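Clikon Trail Beacon – Setup Guide
Section 4: First activation and trip plan

Do this at home, not at the trailhead. You need a phone signal and 19 minutes, give or take a slow download.

Before you start
Battery at 100 percent. Anything less and the firmware step won't run.
Beacon outside or on a window sill, antenna up.
Account number from the card in the lid.

1. Hold the side button until the light blinks green. Let go.
2. Open the Collet app. Tap Add Device.
3. Type the account number. No spaces, no dashes.
4. Wait for the firmware to finish. Dont close the app.
5. Light goes solid green. Paired.

Note: solid amber means paired but no satellite fix. Move it away from walls and metal roofs, try again.

Emergency contacts
6. Tap Contacts, then Add. Two people minimum, neither one on the trip with you.
7. Each person gets a text and has to reply YES. Until they do, they show gray and won't be called.
8. Put in a landline if they have one.
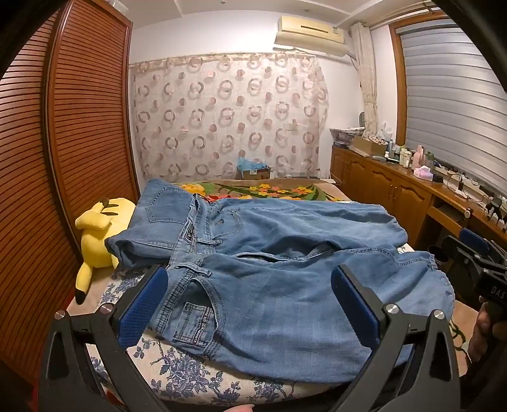 Trip plan
9. Tap New Trip. Enter start point, end point, and the time you expect to be out.
10. Set the overdue alarm. Factory setting is 435 minutes past your finish time. Shorten it for day hikes.
11. Fill in the Notes box: party size, jacket and pack color, medical conditions, car plate. Searchers read this first so keep it short.
12. Tap Save, then Send. Saved but not sent = no one has it.

CAUTION: The overdue alarm does not cancel itself when you get back to the car. Tap I'm Out. Forgetting this is the most common false callout.

CAUTION: Do not test the SOS key. Use Menu > Check Link instead. If you press SOS by accident, hold it down again until the beeping stops and stay where you are untill the Manine response desk messages you.

Carrying it
Shoulder strap, top of the pack, antenna to the sky. Not in a pants pocket, not under a water bottle.
Below freezing, keep the spare battery inside your jacket.

Tracking interval
13. Menu > Track. Pick 10, 31 or 60 minutes. Shorter = better trail for searchers, worse battery life.
14. Press OK twice to lock it in.

Light codes and error messages are in Section 5.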